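Vavorau drawer task: README

Sun 17 August
By the Wodmont shed

Simulated drawer opening for a single arm, built on a home computer before we try it on the real bench. 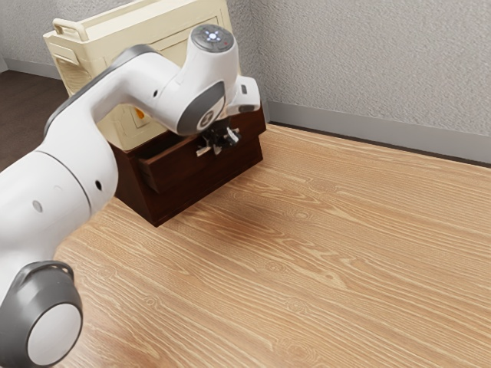
Hwang asked whether a drawer with no handle is a fair test, and thinks a knob should be the default. Both will stay. The plain front is harder to grip, so it gets its own folder.

Contents

The set has 2105 episodes. 2000 are for training and the rest are held back. Each episode has joint positions, gripper state and one colour camera view, saved at 80 steps.

The arm grips the drawer front by its top edge. Cabinet colour, floor and the item on top change between episodes. The drawer starts either shut or partly open.

Known problems

In 29 episodes the fingers pass through the drawer front. They are listed in bad.txt and the loader skips them.
Drawer friction is a guess. We'll measure the one in the shed in January.

Running it

Install Drorkska first, then run play.py with an episode number. Older graphics cards need the shadows turned off.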